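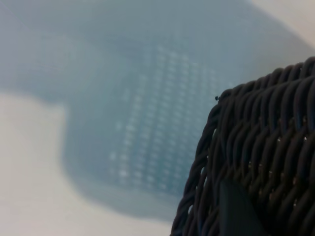
4 min read

29 September 2022

Dye bench, second walnut run

Right, the walnut husk pot again. I gave up on the iron afterbath last week because everything was going a flat dishwater grey, and I wanted to get back to a proper warm brown before the Hlongwane order has to be wound and labelled. They want it dark but still brown when you hold it to a window, and if I hand them another box of grey skeins I think they'll (quite politely) go elsewhere.

So, husks from the Joster orchard, picked green, left under a cloth until they went black and slimy. They smell awful! Soaked in rainwater from the butt, then simmered and strained twice through the old pillowcase. I didn't strain well enough the first time and there was grit all through the first skein, which took ages to shake out. Double layer of cloth next time, please, whoever does it.

Fibre was the Jovico wool, the two-ply, same cone as before so that we can compare. Scoured in the usual stuff, rinsed until I got bored and then rinsed again. Half mordanted with alum, half left plain. Walnut doesn't really need the alum, I know, it's in all the books, but the plain skeins from the first run looked a bit tired after they'd hung by the door all summer and I'd like to know whether that was the lack of mordant or just me being stingy with the husks.

Skeins tagged with knots this time. Paper tags are useless, the ink ran on every one. One knot is plain, two knots is alum, three knots is the bit of mystery fleece from the bottom drawer that I threw in because there was room.

Temperature: I tried to hold it well under a simmer. The thermometer from Traltico is reading oddly again - it said 37 when the pot was clearly far too hot to put a hand near - so I went by steam and guesswork after that. Somebody please order a glass one. I've written it on the board as well but the board gets wiped.

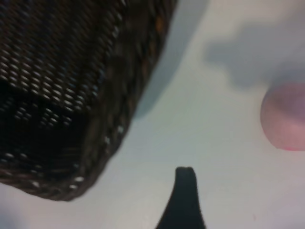
Left everything in the pot overnight with the lid on and the heat off. This is the step I skipped on the first run and I'm now fairly sure it matters more than anything else I've been fiddling with. The alum skeins came out a really lovely deep brown, a bit foxy at the ends where the tie was loose. The plain ones are cooler and a shade lighter, but much closer to the others than I expected. The mystery fleece hardly took at all in places, so I suspect there's something synthetic in it, or else it was never scoured and I was too lazy to check. Burn test on a snippet when I've found the matches.

Tight ties are still a problem. There's a pale ring on most of the skeins where the figure-of-eight was pulled too snug, and it looks like a mistake even if you squint. I've re-tied the next batch so loosely that they'll probably tangle, but I'd sooner spend an afternoon swearing at a tangle than have to explain pale rings to a customer.

Rinsing took far longer than the dyeing, as ever. Water ran tea-coloured for ages and then cleared all at once. A splash of vinegar in the last rinse, which may do nothing whatsoever, but the wool felt softer and I've always done it.

I kept the bath. It's in the lidded bucket under the bench, marked WALNUT 2, and it's got plenty left in it, so please don't tip it down the sink thinking it's the old onion skins (the onion skins are in the other bucket and you can tip those with my blessing). I want to try a linen skein in the exhaust and see if it gives that biscuity colour we had by accident in the spring.

Light test: wound a bit of each onto card, half covered in foil, taped to the south window. Leave them until November, even if they look scruffy. No peeking under the foil, it lets light in and then I can't trust the edge.

Still to do. Weigh the dry husks properly before the next soak, I did it by the jugful again and I can't repeat a jugful. Find out if Hlongwane want it wound in balls or left in skeins. Wash the pillowcase, separately from anything we care about. Gloves! My thumbs are going to be brown for a fortnight.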